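第四章 手持夹爪示教岗位的设置与交接

4.1 适用范围

本章适用于Premska下属各包装车间及附属练习点,规定手持夹爪示教岗位的设置、日常操作、停止条件和岗位交接。Mertens双臂工作站的机械安装、电气接线和安全围栏见第二章,Jelivier记录软件的安装与账户管理见第三章,本章不再重复。

本章所称示教,指操作员手持夹爪完成一次取放动作,由记录软件保存全过程,供双臂工作站学习使用。本章所称操作员,指完成岗前培训并在班组名册中登记为示教岗位的员工。临时借调人员在登记前可以旁观和整理物料,不得单独持夹爪作业。

本版自2022年3月9日(星期三)起执行,旧版同时停用。车间墙面张贴的旧版操作卡应由班组长收回。

4.2 岗位调整说明

双臂工作站投入使用后,Candier包装线原有的手工摆盘岗位分为三类:示教、看护和补位。各岗位的工作内容如下。

示教岗位:按任务单摆放物品,手持夹爪完成动作,检查记录,填写班次表。

看护岗位:在工作站运行时观察其动作,处理掉落、卡滞和空抓,并在必要时按下停止按钮。看护人员不承担示教任务单。

补位岗位:完成工作站尚不能完成的动作,例如拆开缠结的塑料袋、挑出破皮果、整理已经滑出托盘的软布。

注:三类岗位按周轮换,轮换表由班组长在上一周最后一个班次结束前公布。员工因腕部、肩部不适不宜从事示教的,可在轮换表公布前提出调换,班组长应予安排,不要求说明病情细节。

注:岗位调整期间,员工原有的计件工资基数保留至9月底。示教岗位自设立之日起按工时计酬,记录条数不计入个人绩效。班组长不得以条数多少对操作员排名或公开比较。

4.3 开班准备

1. 从充电架取下夹爪,核对夹爪编号与班次表一致。左右手各用一把时,两把编号均须登记。

2. 目视检查指垫。指垫表面应完整,边缘无翘起。发现撕裂、脱胶或嵌入异物,将夹爪放入待修盒,换用备用件。

3. 握住手柄,缓慢开合五次。连杆应同步运动,销轴处无异响,松手后夹爪回到张开位置。

4. 用干布擦拭镜头。不得使用酒精以外的溶剂,不得用指垫擦拭任何表面。

5. 打开Jelivier记录软件,选择当班任务单。确认画面中两侧夹爪臂均可见,确认剩余存储空间足够完成本班次。

6. 录一段不超过十秒的空动作,回放后删除。回放画面出现拖影或断续时,重新启动软件一次;重启后仍未恢复的,通知看护人员,不要自行更改参数。

小心:夹爪连杆之间的缝隙可夹伤手指。检查时手指不得伸入连杆内侧。佩戴戒指、手链的,应在开班前取下。

4.4 桌面布置

示教桌面无须与生产线台面完全一致。任务单另有说明的,以任务单为准;没有说明的,按以下步骤布置。

1. 桌子靠墙放置,操作员面向墙面站立。桌面高度以前臂自然下垂后略抬即可触及物品为宜。

2. 铺好桌布。素色桌布和印花桌布均可使用,同一份任务单内不得更换。桌布上印制的水果、文字不属于取放对象,操作员不应为避开图案而改变动作路线。

3. 放置软物。毛巾、抹布等织物应先抖开再放下,保留自然形成的褶皱和卷边,不必抚平。任务单要求“折叠起始状态”的除外。

4. 放置圆形物。水果散放在软物周围,允许相互接触,允许大小和颜色不一。不得用胶带、垫圈或其他物品固定。

5. 未使用的水果可以连同包装袋留在桌面后部。价签、条码无须撕除。

6. 清点尖锐物。刀具、剪刀、牙签及玻璃制品不得放在夹爪可及范围内。

注:桌面周围的日常物品可以保留。操作员不应为了画面整齐而花费工时清理。但是,员工证件、手机屏幕、家庭照片和写有姓名、地址的单据应移出镜头范围,或翻面放置。

注:单个物品重量不得超过500克。每份任务单开始前,如对重量有疑问,用台秤称量。

4.5 取放动作

1. 双手握持夹爪,手腕保持放松。肘部应靠近身体,不宜长时间悬空。

2. 从桌面前方接近物品,速度以平时整理桌面时的速度为准。不要刻意放慢,也不要为增加条数而加快。

3. 取圆形物时,两侧指垫从物品最宽处靠拢,接触后再合紧。感到物品开始滚动时,继续跟随,不要中途抬起。

4. 取织物时,先夹住边缘的卷起部分或已经立起的小褶,提起至离开桌面后再移动。两手同时提起织物时,先抬的一侧等待另一侧跟上。

5. 放下物品时,先触及目标位置,再松开指垫。不得从高处抛放。

6. 动作完成后,两把夹爪退回桌面前缘,停留两秒,结束记录。

物品掉落、夹空或放错位置时,不必停止记录。按正常工作习惯纠正,纠正后继续。纠正动作对双臂工作站同样有用,软件会自动保存。操作员只需在班次表“纠正”一栏画记,无须书面说明原因。

小心:水果破皮或有汁液渗出时,立即结束记录,取走该水果,擦净指垫和桌布。潮湿的指垫未干透前不得继续使用。

小心:塑料袋缠入连杆时,先关闭夹爪电源,再用手取出。不得以反复开合的方式将其绞出。

4.6 休息与停止

连续示教不得超过40分钟,其后至少休息10分钟。休息时间计入工时。每人每班次记录不超过200条,达到上限后软件将自动锁定示教功能,由班组长安排其他工作。班组长不得以更换账户的方式解除锁定。

出现下列任一情况,操作员应当自行停止,事后报告即可,无须事先取得同意:

手指麻木、腕部疼痛或握力明显下降;

夹爪外壳发热、有异味或有异响;

记录软件提示数据写入失败;

有无关人员进入镜头范围并不愿被记录。

因上述情况停止的时间不作缺勤处理。

4.7 软物与散果混合任务

混合任务是目前人工补位最多的一类。毛巾堆叠在一侧时,果实容易滚入卷边下方,工作站往往只识别露出的部分,需要看护人员介入。为减少介入次数,各示教点应按下列要求完成混合任务。

1. 按4.4铺好桌面,毛巾横放于桌面后半部,柑橘类水果散放在毛巾前缘一带。

2. 至少有一个水果与毛巾边缘接触,至少有一个水果单独放置。

3. 左右夹爪从桌面前方伸入,先取单独放置的水果,再取与毛巾接触的水果。

4. 水果全部取完后方可移动毛巾。

5. 每完成一轮,改变水果的位置,毛巾褶皱由其自然形成。

6. 同一布置方式重复不超过9轮。
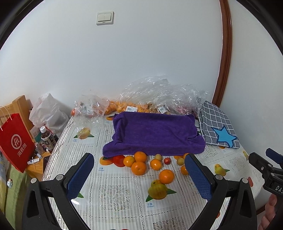 车间征求意见时,有员工提出,示教本身并不累,让人不安的是不知道教会以后自己去哪里,希望手册把去向写明,不要只写“另行安排”。这位员工还表示,摆盘做了多年,手上怎么避开软果、怎么一把拢住几个橙子,都是自己摸索出来的,现在录进机器里,应当算作一项技能,写进个人的培训档案。

上述意见已经采纳,对应条款见4.8。

4.8 示教记录与员工权益

1. 示教工时记入员工培训档案,列为技能项目,与叉车、质检等项目同等对待,可用于岗位晋级。

2. 记录内容仅用于双臂工作站的动作学习,不用于考勤、行为评估或纪律处分。任何部门调取记录须填写申请单,申请单对当班员工公开。

3. 记录不采集声音。画面中出现面部的,由软件在保存前遮盖;遮盖失败的记录应当删除。

4. 员工可以查看本人当班的全部记录,并可要求删除其中任何一条,不需说明理由。删除要求应在当班结束前处理完毕。

5. 某类任务转由工作站承担前,班组长应与受影响的员工逐一面谈,书面写明其后续岗位、班次和工资标准。员工签收后,任务方可转移。

6. 后续岗位需要培训的,培训在工时内进行,费用由车间承担。

注:截至本版编制时,Candier包装线已保存混合任务记录2,510条。工作站在该类任务中仍须有看护人员在场,任何班次不得安排无人看护运行。

4.9 交接班

1. 结束最后一条记录,等待软件显示“已保存”。

2. 填写班次表:任务单号、夹爪编号、记录条数、纠正画记、停止时间。停止原因一栏可以留空。

3. 用干布擦净指垫,将夹爪放回充电架,确认指示灯亮起。

4. 清点桌面水果。破皮、变软的放入废弃桶,其余装回袋中。示教用过的水果不得返回包装线,也不得出售。

5. 毛巾和桌布每天更换一次,有污渍时立即更换。更换后在任务单上注明。

6. 与接班人员当面说明未完成的任务单和待修夹爪。接班人员未到的,交班给班组长,不得将夹爪留在桌上离岗。

注:交接时间约10分钟,计入交班人员工时。

4.10 常见情况处理

情况:指垫夹住水果后打滑。
处理:检查指垫是否沾有果蜡,用干布擦拭。擦拭后仍打滑的,更换指垫,两侧应同时更换。

情况:织物夹起后又从一侧滑脱。
处理:继续动作并纠正。连续三轮滑脱的,检查该侧指垫能否完全合拢。

情况:画面上方两角出现黑色弧形边。
处理:属于镜头视野边缘,不影响使用,无须调整。

情况:第二把夹爪的手柄或操作员的手进入画面。
处理:属正常情况,继续记录。

情况:软件提示“任务单不匹配”。
处理:核对桌面物品种类。确认无误后通知班组长更换任务单,不要在原任务单下继续。

情况:操作员对动作要求有不同看法,认为任务单规定的顺序不合实际。
处理:按平时习惯另录三条,在任务单备注栏写明“另法”。班组长应在一周内答复是否修改任务单,答复同时张贴于班组公告栏。

备件申领、指垫型号和待修件寄送方式见附录二。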